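Netden Countertop Sealer

Item 3191

Clastberg's Netden is a water-based sealer for marble, granite and other natural stone. It soaks into the surface and slows down stains from oil, coffee, juice and vinegar. It leaves no film and will not change the shine of polished stone.

Netden suits dark stone as well as light — no white haze if the extra is wiped off in time. It does not stop etching. Lemon juice and other acids can still dull marble, sealed or not.

Price: $29 per bottle, shipping extra

Dark marble-patterned countertops
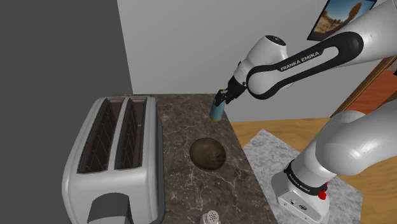
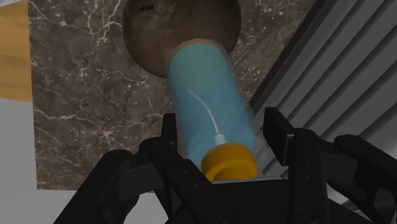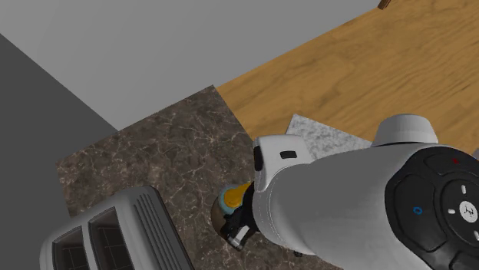

How to apply

1. Clear the counter and wash it with a mild soap. Surdu Stone Wash works well. Let the stone dry overnight.
2. Test a small spot near the wall.
3. Wipe on a thin, even coat with a lint-free cloth.
4. Wait 6 minutes, then buff off anything left on the surface.
5. Apply a second coat if water still darkens the stone.

Keep the counter dry for the rest of the day. Full cure takes 72 hours. Appliances can go back after that, but lift them into place — don't slide them.

Where not to use it

Do not use Netden on laminate, quartz composite or glazed tile. Stone that was treated with Gendau wax must be stripped first.

Customer note

"Two coats on our kitchen marble in June. Easy to put on, but buff it sooner than you think on a warm day." — Ita Dolan

Storage

Keep the bottle closed and away from frost. Do not pour unused sealer back in.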